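Robot Software, Unit 7: Learned grasp policies and what the simulator is telling you

Course handout, second version. Replaces the February one, which had the wrong marking scheme.

Please read this before the lab. The lecture will move quickly through the first half, and I would like the time for arguing about the second.

1. Where we are

Last unit we had a planner that took a known object pose and a known world model and gave back a path for the arm. It was slow and dull, and when it failed you could usually find the line of code at fault. This unit swaps much of that for a trained policy: wrist view in, small hand movement out, repeated until the hand closes or the step limit runs out. In our setup the limit is 60 steps per attempt.

The claim made for this approach is that it copes with objects and surroundings it has never met. I want you to treat that as a claim. Most of the evidence for it comes from simulators, and most of those simulators were set up by the same people who trained the policy.

2. Random textures

The usual recipe is to paint the simulated world with a different set of surfaces in each episode, so that the policy can't tie its behaviour to any one of them. Our simulator, Bastis, draws from a library of 300 textures. Khoa Đoàn wrote the loader, and his notes on it are on the course page. They are short and worth your time, especially the part on texture scale.

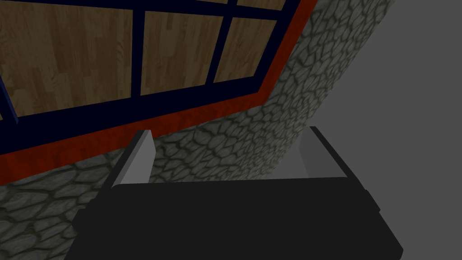
Before you believe a result from Bastis, ask what range of worlds the policy has been shown. A library can be large and still narrow. Swapping the surface of a wall changes its colours and its fine pattern, and leaves its shape, its lighting model and the camera position alone. Look at the window: the panes carry wood grain where you would expect glass, and past the edge of the cobbled wall there is only flat grey. A policy trained on views of this sort may well learn to ignore stone and wood grain. It has learned nothing from them about reflections or seeing through a pane, and I would not let anybody tell me it "generalises to windows". The plain background is a worry of its own. A network can use a clean boundary between busy texture and flat grey as a cue for where the hand is, and it will never mention it to you.

3. What to log

The success rate by itself is nearly useless. Ansari, the logging tool we use, will store the following if you switch it on:

the random seed and the texture names for the episode
the commanded and the reached hand pose at every step
the gripper opening at every step
the reason the episode ended

The last one is off by default. Turn it on. Ezekiel Marchetti went through a set of "successful" grasps last year and found that a good share had been counted because the object had fallen through the table and the height check was written with the wrong sign. The plots looked lovely.

4. A baseline you must beat

Before training anything, run the scripted controller in the Fandent folder. It moves above the object, goes straight down and closes. Run it for 200 episodes with fixed textures and then 200 with random ones. It doesn't use the wrist view at all, so the two scores should agree to within chance. If they don't, something other than appearance is changing between your two conditions, and you should find it before going on. Every year somebody skips this and spends a fortnight explaining a difference that came from a seed.

5. Lab task

Train the small policy with the settings given. Then test it under three conditions: textures it has seen, textures held back, and one change that is not a texture. Moving the camera slightly is a fair choice - so is changing the light. Report all three, with the scripted baseline next to each.

I will mark down any report that says "robust" without saying to what.

Presport accounts are needed for the training machines. If yours has lapsed, ask before the lab and not during it.

Reports are due 2026-07-03. Send the logs as well as the plots.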